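Before resetting the torque on a Priker clamp, isolate the supply and leave the unit for 60 seconds so the driver can discharge. The procedure applies to the Torkitau controller, firmware 3 and later. Older boards keep the limit in a separate table and are covered in the Himska notes.

Connect the service lead and open the port at the default speed. Type `limit read`. A new controller returns 3,975, the factory ceiling in raw units. Write the value down, as the reset overwrites it.
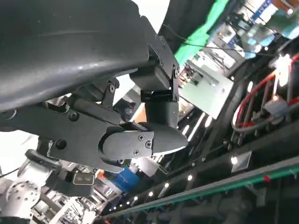
*2 min read*

Enter the new limit:

```
limit set 300
limit save
```

The status light blinks once when the value has been stored. If it stays on, the memory is locked; move jumper J2 to the open position and repeat both commands.

## Checking the result

1. Restore the supply.
2. Type `limit read` and confirm 300.
3. Close the clamp on the Amadi test block at low speed.
4. Raise the limit in small steps until the block no longer slips.

Do not use a finished part for step 3. Jaw pads that have gone shiny give a false low reading and should be changed first.

Error E4 after saving means the checksum failed. Run `limit save` again.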